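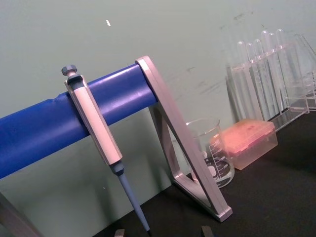
The Tomthorpe Water Monitoring Program completed its first full season of private well testing in the spring, and the present entry sets out what was learned by those of us who took part. The program offers residents outside the municipal supply area a basic analysis of their drinking water at no charge. Most laboratory work of this kind still depends on measured volumes drawn by hand, and a single-channel pipette such as this one, hanging from its blue bar with the tapered end pointing down, is a fair emblem of it. The greater part of the effort, however, takes place in kitchens, basements and pump houses, and it is that part which I wish to record.

I joined the program as a private resident and not as a scientist. My own household has drawn from a drilled well for many years, and until the program began I had never had it tested. In this I was typical. Of the 80 households that returned the intake form, 59 reported that they had no written record of any previous test. Several had been given a verbal assurance by a former owner and had accepted it.

The sampling procedure was established by Salma Berrada, who coordinated the program for the township. Residents were asked to remove the aerator from the kitchen faucet, to clean the spout, and to run the cold water for five minutes before filling the bottle. The bottle was to be kept cold and returned the same morning. These instructions appear simple on paper. In practice, a number of samples had to be taken again, most often after the bottle had been rinsed before use. The sterile bottles supplied for bacterial testing contain a small amount of powder, which must remain in place, and a rinsed bottle cannot be accepted. A printed notice to this effect was added to the kits in the second month and the number of repeat visits fell.

Collection was organized along three routes. The northern route, which I drove, followed the Pirach road as far as the old quarry and returned by way of the Babalola farm. It took about two hours in dry weather. The culvert at the bottom of the hill was under repair for much of the season, and drivers were obliged to turn at the church and come back the same way. I mention this for the benefit of anyone who takes over the route, as the printed map has not been corrected.

Results were sent to each household by letter. The first version of the letter listed every measured value beside its reference limit and offered no further comment. It was accurate, and it produced a great many telephone calls. Residents wished to know whether they could continue to drink the water, and the table did not say so in plain terms. Dalia Ezzat rewrote the letter so that this question was answered in the opening sentence, with the table moved to the reverse side. I consider this the most useful change made during the season.

Hardness and iron were the most frequent subjects of inquiry, although neither was the main concern of the program. Residents notice what stains a sink. Nitrate and coliform bacteria have no color, and a household may live with either for a long period without any sign of it. Where bacteria were found, the owner was advised to boil water for drinking, to have the well cap inspected, and to submit a second sample after disinfection. In more than one case the cap was found to be cracked - a modest repair, and one that had been put off.

My own result was satisfactory, apart from hardness, which our kettle had already made known to us. I have since placed the letter in the folder with the deed to the house, and I would encourage other owners to do likewise. A record of this sort is of value to whoever lives in the property next.

The next round of sampling will begin in June. Residents on the Inero side of the township, who were not included in the first season, will be able to request a kit from the township office during regular hours. Forms left over from the first season should not be used, as the contact number has changed.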